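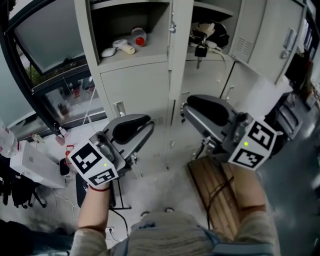

Notebook, August — stock-out reporting, Clara district

Back at the bench after the Clara run and writing this up before I forget it all. Short version: the SMS reporting works, the form doesn't, and I owe the clinic staff at Termont a better set of reorder codes (and probably a cake).

We had 16 clinics texting in their zinc and amoxicillin counts at the end of each week. Message format was the clinic code, product code, then the number on the shelf. I thought that was dead simple. Well! We got 152 messages over the trial and 59 of them bounced because somebody put a space or a full stop where the parser didn't want one. That's my parser being fussy. A nurse with a queue out the door shouldn't have to care about my regular expressions.

Fixed this morning: spaces, commas, full stops and slashes are all treated as separators now, and lower case is fine. Reran the whole batch and only two still fail. Both are missing the clinic code altogether, so I've got the script falling back on the sender's number if it's registered. Need to ask what happens when staff share a phone, which they definitely do at Dergate.

Product codes

AM and AX were a terrible choice. People mixed them up constantly, me included, and I wrote the things. Going to try short words instead — ZINC, AMOX, ORS — and see if anyone grumbles about the extra typing. The laminated cards will have to be redone. Check whether the printer can do a matte finish this time, the glossy ones were impossible to read outside under the verandah light.

MacLeish depot

The depot gets a summary at 7 am with anything below the reorder level in capitals. They like it, but they'd rather have it sorted by delivery route than by clinic name. Fair enough, I'd sorted it alphabetically without thinking. The route list I have is old and has Termont on the northern run, so I've asked for the current one before I touch anything.

Also from the depot: can we show what's already on the truck? At the moment a clinic looks empty right up until it sends its next count, and they nearly sent a second carton to Dergate. I reckon a simple "dispatched" flag would do it, cleared when the next message comes in. Haven't started.

To do
Fallback for shared phones
New cards, new codes
Route order in the 7 am summary
Top up the airtime on the gateway SIM, it's nearly out again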